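Prendergast Studio Kitchen Nook – Safety Checklist, with Comments
Walk-through of 3 April 2021. Supersedes the August sheet, which had soup on it.
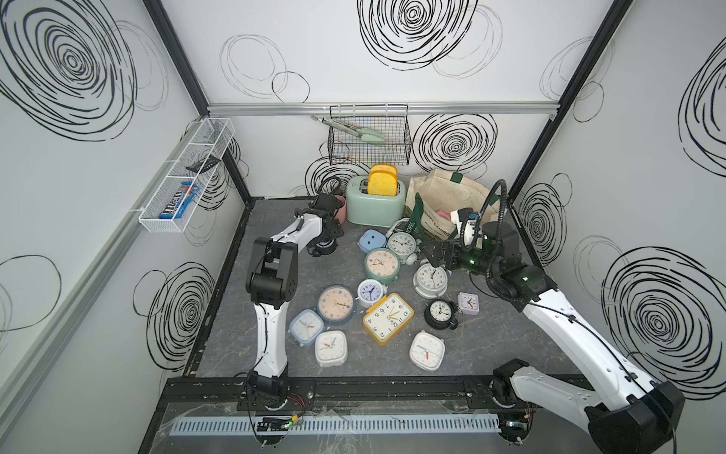
Does a toaster that only gets used now and then still need to be on the checklist?
Anything with a plug or a battery goes on the list, however rarely it works for a living. Toys and dummies go on it too, if only so the next inspector doesn't spend ten minutes looking for the cord.

Marks used: OK, FIX, WATCH. "Fine" is no longer a mark.

SECTION A – COUNTERTOP

A1. Top is level and doesn't rock when leaned on. OK
Comment: Leaned on it from both sides. The dark marble pattern is handsome and hides crumbs with real talent, so wipe the whole thing whether it looks dirty or not.

A2. Nothing stored where an elbow will find it. WATCH
Comment: The alarm clocks are still spread over the table. They were to be sorted before this inspection. A room full of alarm clocks and we have missed the deadline.

A3. Cups and mugs free of chips. OK
Comment: Pink cup checked by running a finger along the rim. It may stay, but further from the cable, please. See B2.

SECTION B – ELECTRICAL AND BATTERIES

B1. Toaster slot clear of foreign objects. FIX
Comment: Toy toast is a foreign object. It looks very nice with the mint green and I understand that it pops. Take it out before anyone goes near an outlet.

B2. Cables coiled and kept off the work surface where possible. WATCH
Comment: The black cable is coiled, which puts it ahead of every other cable in the building. It is also draped above the cup. Move one or the other. I have no preference and will not be drawn into a debate.

B3. Clock batteries checked for leaks. FIX
Comment: One Plumeo travel clock had white crust around the contacts. Bagged and removed. Use gloves for the rest, and don't put old and new batteries together to save 23 cents.

B4. Extension cords rated for the load. OK
Comment: The Iton strip is stamped 2,000 watts. The toaster label says 952. Leave the kettle on its own outlet and everyone gets breakfast.

SECTION C – WALLS, BASKETS AND HANGING STORAGE

C1. Wire baskets firmly attached. OK
Comment: White one on the left wall and black one on the rail both pulled, then pulled again with feeling. Neither moved. Limit is 6 pounds each, per the Plosent instruction leaflet that lives in the drawer.

C2. Nothing sticking out at face height. WATCH
Comment: The tongs in the black basket lean out to the left. Tuck them in. Being pinched by tongs is funny once, and we had that in August.

C3. Nothing balanced on basket edges. FIX
Comment: There is a small flat black thing lying across the top of the white basket. Put it inside, beside the M&M's. The candy box itself passes – it stands upright and I did not open it.

C4. Wall panels clean and undamaged. OK
Comment: The black scribbles are the design. Somebody took a sponge to one last time, so I am writing this down.

SECTION D – BAGS AND LOOSE ITEMS

D1. Bags kept away from anything that heats. FIX
Comment: Canvas tote is slumped next to the toaster. Canvas burns. So, I assume, does the pink item peeking out of it. Hang the bag on a hook, any hook, before the toaster is next plugged in.

D2. Floor clear to the door. OK
Comment: Clear for the first time since I took over this sheet. Suspicious, but it passes.

FOLLOW-UP
FIX items to be done before the nook is next used for food. WATCH items by the next walk-through. Initial each line separately – one long squiggle down the margin was accepted last time and won't be again.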